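Pekurora releases public guide to judging the value of non-commercial research programs

For immediate release — June

A new guide to help public agencies decide which non-commercial research and technology programs to fund, extend or close has been released by Pekurora, an independent program evaluation centre. The guide is free to download and can be used without a licence.

Titled Weighing Public Programs, it sets out a method for comparing programs that are not expected to earn money. These include satellite monitoring of farmland, regional flood modelling, open data services and shared laboratory equipment. Programs of this kind are often reviewed on whether they spent their budget on time, which says little about what the public received in return.

The method was tested on 292 completed programs over two rounds. In the first round, reviewers scored each program using the final reports already on file. In the second, they scored the same programs again after speaking with the people and organisations meant to benefit. A total of 1421 interviews and written responses were collected for the second round.

Scores changed by at least one band for 259 of the programs. Movement went in both directions. Several programs rated poorly on paper were found to be in daily use by local councils and water authorities, while others with strong final reports had produced software or data sets that had few users left.

"A final report is written by the people who ran the work, at the moment the money stops," said Tegan McAlister, lead author of the guide. "We wanted a second reading, taken later and from the other side. It costs more to do, and the guide is plain about how much more."

The guide recommends that a second review take place two to four years after a program closes, with the cost set aside in the original budget. It also recommends that agencies publish the weighting they give to each benefit before applications open, so that applicants know how they will be compared.

Three smaller tools are released with the guide. Jernen is a scoring workbook that runs in any common spreadsheet program. Fikre is a set of interview questions for use with program beneficiaries, in a long form for meetings and a short form that can be answered by phone. Puleck is a searchable library of 979 indicators drawn from past evaluations, each with a note on where it has been used and what it failed to pick up.

Agencies do not have to adopt all three. The workbook can be used with an agency's own indicators, and the interview questions can be added to an existing review.

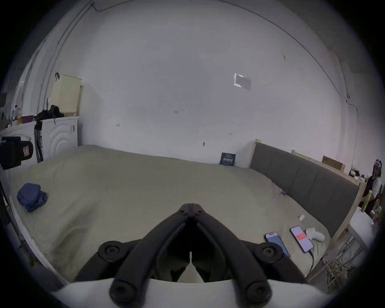
Two smartphones and a folded dark blue cloth on a bed.

The short form of Fikre was written after early trials showed that many respondents would not sit through a full meeting. It has eleven questions and can be finished in one call. Answers from the short form should not be combined with those from the long form without the adjustment described in Appendix C.

McAlister said the guide does not give a single pass mark. "Agencies asked us for one and we decided against it. A flood model and a shared microscope don't do the same job, and a single number would hide that. What we offer is a way to put them side by side and see where they differ."

The guide does not cover defence programs, programs still under way, or those with a commercial partner holding more than half of the rights. A supplement on programs still under way is being drafted, and agencies willing to take part in testing can register their interest through the Pekurora office.

An online briefing for program managers and evaluation staff will be held at 10:30 am later in June. There is no charge to attend. A recording and written answers to questions will be posted afterwards.

About Pekurora

Pekurora is an independent centre that studies how publicly funded programs are planned, reviewed and closed. It does not take fees from the programs it evaluates.

Media enquiries: Communications Office, Pekurora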